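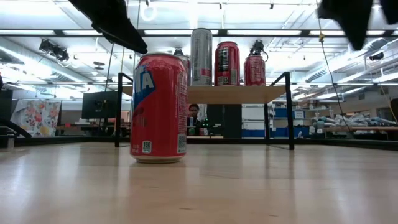

The can task at the Laltdale lab, seen from the side of the table.

July
By Jolanta Brzozowska

The Laltdale lab opens its doors to outside visitors one afternoon a year, and this time I got a place on the two o'clock tour. I work in packaging inspection, so most of what I know about robot arms comes from machines that do one thing all shift behind a fence. I went because the program listed a session on "learning to pick from a cluttered shelf," and our own shelf picking has been a headache for a long time.

You sign in at the side entrance, get a sticker, and leave your bag in a locker. There were 11 of us in my group, mostly from small manufacturers, plus two students. Coffee was in the hallway and ran out early.

The main room is one large hall with exposed ducts and long fluorescent lights. Work areas are set up side by side, with people at desks between them and storage bins along the back. It's louder than I expected, mostly from the ventilation. Our host was Rajitha Dissanayake, who runs the project the lab calls Kelura. She skipped the slides and took us straight to the table.

The setup is simple to look at. A small stand made of black metal tubing holds a raised board, and a row of drink cans sits on the board. One red soda can stands on the table in front of it. The gripper comes in from overhead with two black fingers. The cans are ordinary store cans, some tall and slim, some shorter. Dissanayake said the mix is deliberate, since a slim can and a standard can need different finger openings and the system isn't told which is which.

The job is to take the can from the table and put it in a free spot on the shelf, or take one from the shelf and put it down on the table, without knocking over anything else. I asked why they used such an easy object. Her answer was that cans are only easy when they stand alone. On a shelf they hide each other, the metal reflects the ceiling lights, and an empty one tips if you brush it.

The research part is in how the thing is trained. The group starts with demonstrations, where a person steers the arm through the task. They have 2,419 of those. A policy trained on the demonstrations alone does fine when the shelf looks like the shelves it was trained on, and gets worse as the cans move closer together. The usual fix is to collect more demonstrations, and that takes people and time.

What Kelura does is let the arm run by itself with a person watching. When the person sees it heading for a bad grasp, they take over, back it out, and finish the move by hand. Other groups do this too, and she was clear about that. The difference is in what gets kept. Most of the correction is thrown away, and the system trains mainly on the short stretch right after the takeover, where the person is getting out of trouble. They call these stretches recoveries, and they had 1,131 of them at the time of the visit. The rest of each run is used lightly or left out.

I had trouble seeing why that would help, and one of the students asked the question better than I could have. If the arm learns mostly from moments when things have gone wrong, does it learn to get into trouble so it can get out again? Dissanayake said they saw something like that in an early version. The arm would move in slightly off center, stop, back up, and go in again, even with a clear path. They dealt with it by training in stages, with the full demonstrations first and the recoveries mixed in afterward at a lower weight. She said the hesitation is mostly gone but still shows up with the slim cans.

Their test uses 19 fixed shelf layouts that were never used in training. Each layout is run several times with the old policy and the new one, and the order is shuffled so that the person resetting the table doesn't know which policy is up. The new one does better on the crowded layouts and no better on the open ones. On two of the open layouts it was slower. She showed us that chart without being asked, and I thought better of the project for it. The paper isn't out yet and we were asked not to photograph the charts, so I don't have percentages to pass along.

Some notes for people in my line of work:

The person resetting the table matters a lot. Cans go back to marked positions from a printed layout sheet, and a reset takes longer than a run. If you're costing out something like this, cost the resets.

Lighting wasn't controlled in any special way. They want the glare in the data. Our vendor, Areso, always wants us to build a hood over everything, so this was a different approach from what I'm used to.

The cans are light and forgiving. I asked about glass and got a plain no, they haven't tried it.

Speed is nowhere near what a line needs. Dissanayake said so herself and said speed isn't what they're studying.

After the table session we had a short stop at the Szewczyk bench, named for the donor, where a different group works on finger pads. We only got ten minutes there and I couldn't hear much over the fans. I did get to handle two of the pads. The softer one picks up dust quickly, and the student looking after the bench said they wipe it between runs.

The tour ended a little after four. I have Dissanayake's contact for when the paper is posted — she said to write again in the fall if I hear nothing. Parking is in the back lot, and you need to bring your ticket to the front desk to get it stamped.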